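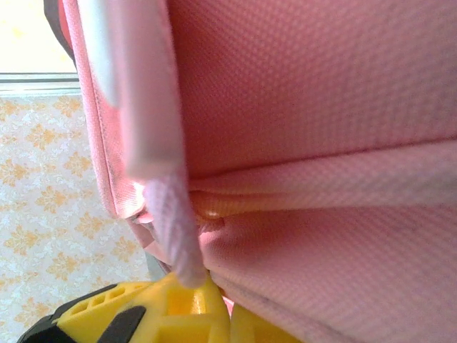
Figure 6-1. Wrist camera view with the gripper close to the bag. The braided cord lies across the yellow finger.

Set-up Guides > Two-Arm Cells > Teaching by Remote Control

August 2, 2023
By Cauã Pacheco

6. Recording the backpack task

This section covers recording demonstrations of the backpack task on the Skamley two-arm cell. It assumes that both arms have been homed (section 4) and that the leader handles are paired (section 5). One operator drives both arms. A second person resets the table between takes.

6.1 Before you start

1. Check that both base brackets are tight on the front rail.

2. Move each arm by its leader handle through its full reach. Watch the purple cable at the elbow. It should follow the arm without pulling tight at any point.

3. Lay the backpack near the back of the table with its front panel facing up. Keep the straps clear of the arm bases.

4. Place the small items to the right of the bag, within reach of the right arm.

CAUTION: Keep hands out of the enclosure while the leader handles are live. Press PAUSE on the Jolillow pendant before you reach in, even to straighten a strap. 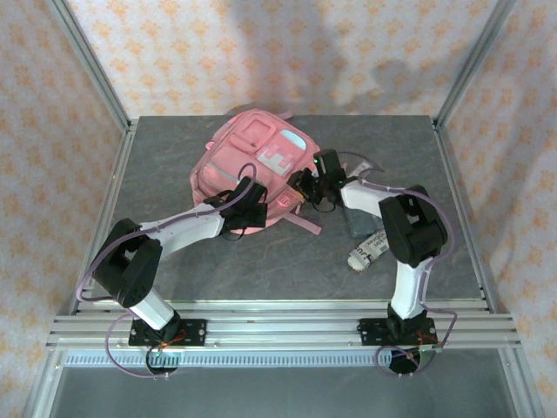
Figure 6-2. Both grippers at the backpack. Items are to the right of the bag.

6.2 Setting the recorder

5. On the pendant, open Record > New set and enter a name. Do not use spaces.

6. Set the take limit to 137 seconds. The recorder closes the take by itself when the limit is reached.

7. Set grip force to 80 percent for both arms. Lower it if the fabric bunches up in the jaws. The setting is stored with the set, so a change in the middle of a set means starting a new one.

8. Open the camera page and look at every feed, one at a time. Leave exposure on Manual. With Auto selected, the wrist feeds change brightness each time an arm turns toward the window side, and the takes are harder to match later.

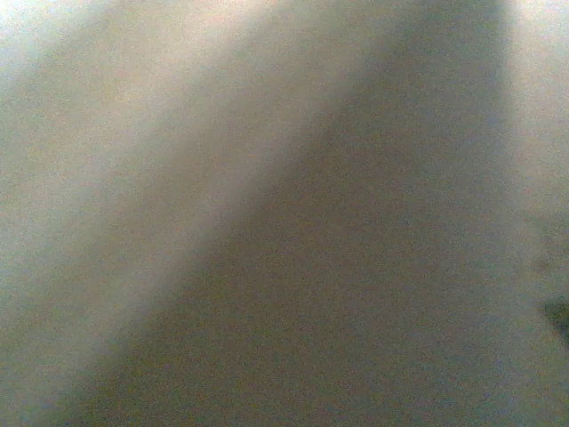 If a feed freezes or drops out on the camera page, reseat its plug at the hub and reload the page. Restarting the whole cell is not needed and will clear the homing.

Note: Cells shipped before December use the older Mondon hub. On these, wait for the hub light to stop blinking before reloading.

6.3 Recording a take

9. Hold both leader handles at the rest position and press START.

10. Bring the left gripper to the bag and hold the fabric near the opening. Use the right arm for the zipper pull. Pull along the line of the zipper. Pulling upward lifts the bag off the table.

11. Keep the left gripper on the bag to steady the opening. Move the right arm over to the items.

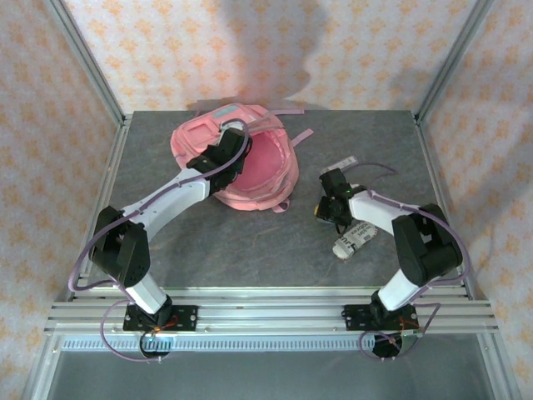 12. Pick up one item and place it in the open compartment. Release only after the jaw is past the edge of the opening.

13. Repeat for the remaining items. The order is up to the operator, but use the same order for the whole set.

14. Return both handles to rest and press STOP.

15. Mark the take Keep or Discard. A dropped item that is picked up again can be kept. A take where a person reached into the enclosure must be discarded.

Move at a steady pace. Long stops in the air are learned along with everything else, so if you need to think, finish the take and discard it.

6.4 Storage

The internal drive holds 1000 takes. When it is full, START is grayed out. Copy finished sets to the Hegedűs server with Record > Export, and check the take count there before deleting anything from the cell.

Changes to this section go to Sérgio Sampaio. For training on a finished set, continue with section 7.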